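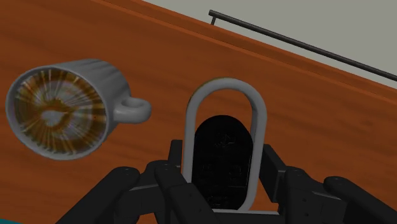
Yesenia Mamani trains robot arms at Kerkeo without touching one. Her team's method, Josa, runs in simulation first. "We change where things sit and run it again," she says. "A mug on its side is a different job." 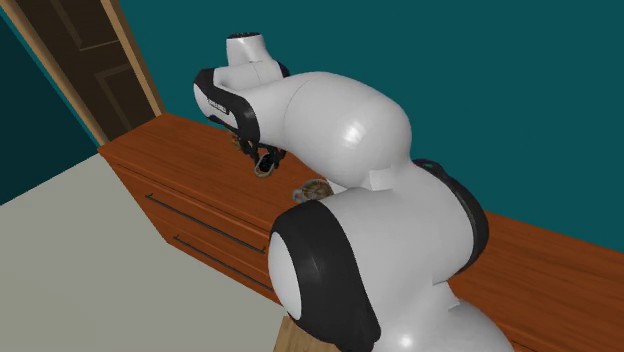

The simulated arm at work over the dresser top. Render: Kerkeo

Josa was scored on 3,778 trials, with 16 objects.
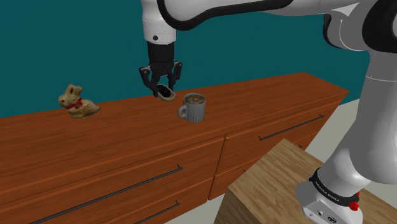
1 min read

Grasps held in 70 per cent of trials, up from 30 with the older method. Mugs were the hard part. "The handle throws it off," Mamani says. Colour made no difference. Tests on a real arm start in February.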